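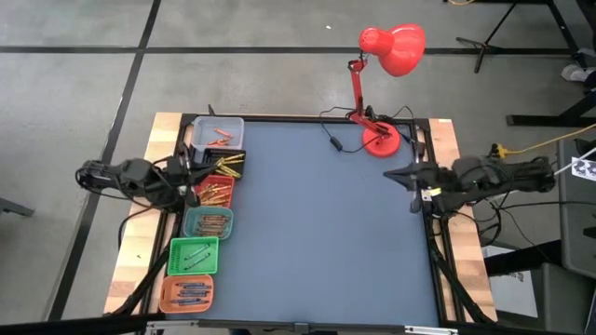
Forums > Toys and Collectibles > Rubber and Vinyl Figures > Care and Repair

Old rubber monsters have gone sticky, can they be saved?

I have a shoebox of rubber monsters from when I was a kid, mostly the solid one-color kind with no moving parts. My parents kept them in the attic until they moved in April. When I opened the box, most were fine but a few had turned tacky all over, and one had stuck to the lid of a plastic case. The worst is a green swamp creature marked Ferraro on the foot. He has picked up lint and a strip of newspaper that won't come off his back. There's also a bat with a bent wing that I'd like to get straight again. I don't plan to sell any of them. What can I use that won't take the paint off the eyes?

Posted by forkiver

skitdale_attic

The stickiness is plasticizer coming up out of the material. You can clean off what's on the surface but more may come up later, so expect to do it again.

Use lukewarm water with a drop of dish soap and a soft toothbrush. Go around the painted parts with a cotton swab and test a spot on the bottom of the foot first. Rinse, pat dry and let him stand on a plate overnight. For the newspaper, lay a damp cloth over it for 30 minutes and then roll the paper off with your thumb. Don't scrape it. Some of the ink will probably stay. I have a mummy with part of a tire ad on his leg and I've left it.

Once they're dry, dust them with a little cornstarch and brush off the extra. Keep them out of the attic – heat is what does most of the damage. Don't let them touch each other or any hard plastic. I wrap mine in plain unbleached paper, one to a bag, with the bag left open.

Ciltoddale

Baby powder. Worked on all 8 of mine. Do not use nail polish remover, it took the whole face off my werewolf.

marshthing90

Agree with the soap and water. For the bat, put hot tap water in a bowl and hold the wing under for 2 minutes, then bend it slightly past where you want it and dip it in cold water while you hold it there. It may take a few tries. I wouldn't use boiling water on anything that old, and I'd skip this completely if the wing has small cracks along the bend. If it's cracked, leave it bent.

Also check the swamp creature for a smell. If it's strong and sour, keep him in a separate box from the others.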